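Zirnora Clear Pantry Bin, Tall Back

Home > Kitchen storage > Open bins > Zirnora

If you have ever pulled six half-used bags of lentils off a shelf to get to the rice, you already know why I love this bin. It is a plain open box in clear plastic with a handle cut into each end, one end taller than the other, and it has done more for my kitchen shelves than anything else we carry. I have them in the pantry, under the sink, in the bathroom closet and (one, so far) in the trunk of the car.

The tall end is the reason to pick this one over the straight-sided Zadska. Most pantry bins are the same height all around, so you either get a low one that lets bags flop out or a high one you have to reach down into. The Zirnora slopes. Put the tall end to the back and things lean on it like books on a bookend, with the short end facing you so you can flick through packets the way you'd flick through records. Or turn it around, tall end out, if you like a bigger handle to grab. I do that on the top shelf, where I'm pulling the bin toward me over my head and want my whole hand through it.

Sizes

Small: good for spice packets, tea, yeast, drink mixes. Two fit side by side on a standard cabinet shelf.
Medium: the one to start with. It takes a row of pasta bags standing up, or a week of school snacks.
Large: for flour, big cereal bags, paper towels, potatoes. Full of flour it gets heavy, so keep it down low.

All three have the same handle style and the same slope, and they line up nicely next to each other because the tall ends match. They do not stack with things inside, they only nest when empty. If you need stacking, look at the Makgate lidded boxes, which are a different animal but very good.

Measure your shelf before you order, and measure the opening too. A lot of cabinets have a center post or a hinge that steals an inch, and people tend to measure the inside and forget about it. Leave room above the tall end as well so you can tip the bin a little on the way out.

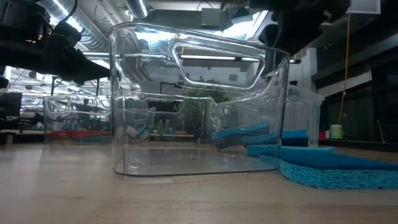 Page last changed: August, sizes and care notes

What goes in them

Dry goods first. Anything in a floppy bag is happier in a bin. I sort mine by meal and skip the usual food groups, so there's a taco bin, a baking bin, a soup bin, and a bin of stuff my kids can take without asking (labeled, in big letters, and always the first one empty!).

Under the sink is where the clear sides really earn their keep. Sponges, dish tabs, scrub brushes, the spare bottle of soap: you can see when you're down to the last one. A bin also catches drips from a leaky bottle before they get to the cabinet floor. Lift the whole thing out when you want to wipe underneath.

In the fridge they're great for yogurt cups, cheese and lunch meat. Leave a little gap at the back so the cold air can move around. I wouldn't put one in the freezer. The plastic is meant for room temperature and fridge temperature, and a hard knock when it's frozen could crack a corner.

Craft closets, too. Cyprian Szczepańska, who runs a small yarn shop, bought 20 of the large ones for her back wall and wrote to tell us that skeins slide in sideways three deep. She puts the short end forward with a price card clipped to the rim. I stole the price card idea for my pantry, only mine have the cooking times for rice and barley on them. So handy.

Labels

Stick-on labels hold well on the flat part of the short end. Wipe it with rubbing alcohol on a cloth first and let it dry, or the corners will lift in a week. If you change your mind a lot, use a chalk marker straight on the plastic. It comes off with a damp paper towel, and you can write right under the handle where there's plenty of room. The Liyanage clip-on tags fit over the rim on the small and medium. On the large they're a tight squeeze, so order one tag and try it before you buy the pack.

Cleaning

Warm water, a drop of dish soap, a soft sponge. Use the soft side! The scrubby side will leave fine lines, and on clear plastic you see every one of them once the light hits. Rinse well and dry with a cloth if hard water spots bother you. Hand wash only. We tried one in the dishwasher on the bottom rack and the floor of it bowed up a little in the middle, so please don't.

For sticky label glue, rub in a bit of cooking oil, leave it for 20 minutes, then wash as usual. For onion smell, baking soda and water overnight.

Some scuffing on the bottom is normal after a few months of sliding in and out. It doesn't hurt anything. If you'd like to slow it down, cut a piece of shelf liner to fit your shelf, the smooth kind, since the grippy kind makes the bin hard to pull.

How many do you need

Fewer than you think. Start with 8 for a normal pantry and live with them for a month. We sell them singly and in sets, and there's no price trick to push you into the big set. Adding more later works fine because the shape has stayed the same since we began carrying them, and older bins still nest with new ones.

For schools, food shelves and shops, we can put together case orders up to 200 at the regular case rate. Past that, get in touch and we'll ask Zirnora for a shipping date. The biggest order we ever helped with was 1000 mediums for a chain of day care centers, and I still think about that truck.

Questions we get

Do they come with lids? No. The slope makes a lid tricky, and for things you grab every day a lid just slows you down.

Will they hold canned goods? The medium will, in a single layer. Use both handles to move it.

Can I drill into it? You can, slowly, with tape over the spot and a piece of scrap wood behind. We can't take back a drilled bin though.

Is there a colored version? Clear only at the moment. There was a pale green one a while back and I'd love to see it return.

Returns

Unused bins can come back within our usual return window. If one arrives cracked, keep the box, send us a note with your order number, and we'll mail a new one. You don't have to ship the broken one to us.

Goes well with

Zadska straight-sided bin, low
Makgate lidded box, medium
Liyanage clip-on tags, pack of white
Smooth shelf liner, by the roll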